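Why do cups get skinny at the bottom?
And other stuff about cups and bottles
By Bronwyn Partington
Updated Apr 8, 2026

Go look in your kitchen. Find a paper cup. Find a bottle. Both hold drinks, right? So why don't they look the same?

Start with the cup. Most paper cups are wider at the top than at the bottom. The word for that is taper. A cup with a taper can slide down inside another cup, so a whole stack takes up hardly any room. Try stacking 12 glasses with straight sides. You can't, they just sit on top of each other and wobble. (Please don't really try it with the good glasses.)

Now feel the top edge. It's a little round tube going all the way around – that's the rim, and it's rolled. A flat piece of paper bends easy. Roll it up and it gets stiff. Same trick as rolling up a sheet of paper to make a telescope. The rolled rim keeps the cup round when you squeeze it, and it's nicer on your lips then a sharp paper edge.

How come the paper doesn't go soggy? There's a very thin coating on the inside, often a kind of plastic. The drink touches the coating and the paper stays dry. For a while anyway.

Bottles have a different job. A cup is for drinking now. A bottle is for later, or for carrying around, or for pouring a little at a time. So it gets a neck and a cap.

Parts of a bottle, top to bottom: the cap, the neck, the shoulder, the body, the base. Yes, shoulder! It's where the neck spreads out to meet the body, same as yours.
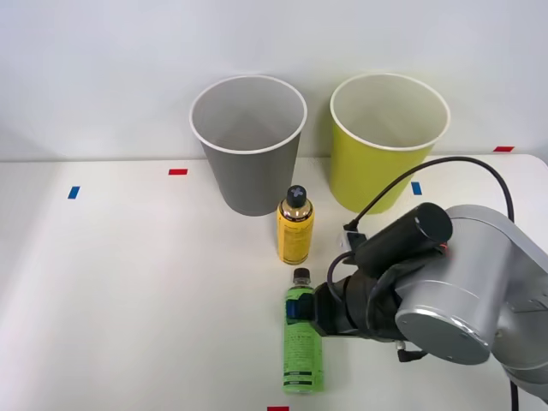 The neck is narrow for a reason. Less space for liquid to rush out, so you get a thin stream and not a flood. And a small hole only needs a small cap, which is easier to close tight. Most caps have ridges inside called threads. They go around and around like a slide at the playground. Turn the cap and it climbs down the threads untill it's snug.

Then the label. Some labels have loads of tiny words on them, so small you have to squint. A label might tell you what's inside, how much there is, how to use it and how to keep safe. Colors help too. Say two bottles are next to each other, one yellow and one green. You can pick the one you want before you read a single word. But color isn't enough to know what's inside! Always ask a grown-up before you open a bottle you don't know.

Huia Tapsell wrote in to ask why bottles don't taper like cups. Good question. A full bottle with a cap on can't go inside another one, so there's no point making it skinny at the base. Better to have a wide bottom that doesn't tip.

TRY IT
You need: a paper cup, an empty clean bottle, water, a tray.
Fill the cup. Pour it into the bottle over the tray. Now pour it back. Which way was messier?
Then count to 30 while you pour as slow as you can. Was the bottle or the cup easier to control?
Do it 3 times and write down what happened. Mop up after.

WORDS TO KNOW
Taper – to get narrower toward one end
Rim – the top edge of a cup
Threads – the ridges a cap screws onto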